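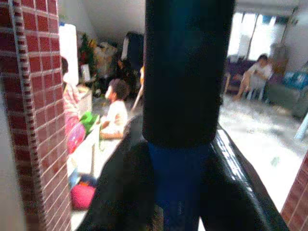
Photo: Noltero

Progress report, September 12, 2023
Project: Prokis tape delay plug-in (AUv3, iPad)

The delay engine is complete and passes validation as an AU effect. Wow and flutter are now modeled separately, each with its own depth control. Host tempo sync works down to 1/32 notes. The preset bank stands at 52, with 15 still to be level-matched.

CPU load at a 64-sample buffer is 7 percent per instance, against a target of 10. State recall fails when a session is reopened offline; a fix is in testing.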